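## 4. Laying out the cloth and sorting the fruit

This section covers setting the table with the Karness check cloth (item 330) and moving loose fruit to the bowl. Read section 3 first if the cloth is still folded.

1. Clear the table and wipe it dry.
2. Spread the cloth with the grid side up. Smooth it from the middle outwards.
3. Set the fruit directly on the cloth, with the larger pieces spaced apart.
4. Pick up one orange at a time. Hold it across its widest part and lift straight up.

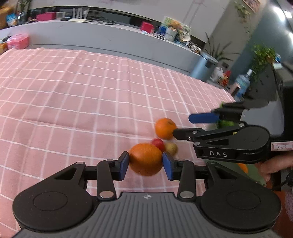 *Fig. 4-1. Lifting an orange clear of the pink check cloth.*

**Note:** Soft folds in the cloth are acceptable. Small round fruit may settle in them – press the cloth flat before putting the fruit back.

**Caution:** Do not drag fruit across the cloth. Juice from a split skin can mark the pink areas. Treat any mark as described in section 7.

5. Place the bowl to one side of the fruit, on a level part of the cloth.
6. Check each piece for bruises or broken skin. Put damaged pieces aside.
7. Transfer the oranges first, then the tomato, then the small fruit such as longans.
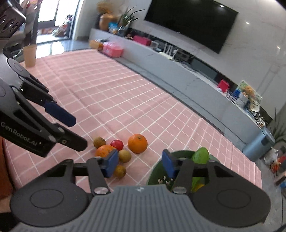
**Gwendolyn Fitzsimmons**
Technical Author, Household Guides

The green bowl stands to the right of the fruit in this layout. For left-handed use, reverse the layout and keep the same spacing.

8. Lower each piece below the rim before letting go.
9. Stop filling when the fruit is level with the rim. Use a second bowl for the remainder.
10. Lift the bowl with both hands – do not slide it, as this pulls the cloth out of line.

**Note:** Keep tomatoes on top if the bowl is to stand overnight.

To store the cloth, shake it out, fold it along the grid lines and return it to its sleeve. Replacement sleeves are listed under part 103.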